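Domingo, portas abertas na Flirnine. Cheguei tarde, fila de 18 pessoas, calor. Valeu a pena. Dois braços, um saco de papel, tampas, palhinhas. Tarefa: pedido para levar.

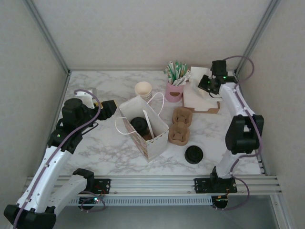 Karim Bouzid acha que o difícil é o saco, papel mole dobra como quer. Concordo. Fiquei ali colada ao vidro ate às cinco.

Depois a vista da garra, num ecrã. Gostei mais desta!! 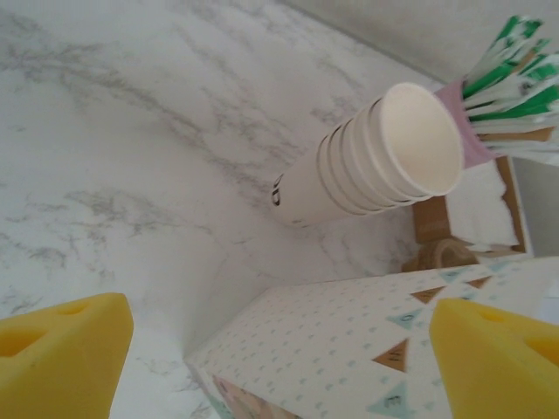

Os dedos amarelos, copos deitados na bancada.

Comentários
Aicha Tawfik: há outra em julho?
Amancay Daza: fui de manha, fila pior

Última atualização: domingo, 23h
Contacto | © Plornix | Voltar ao topo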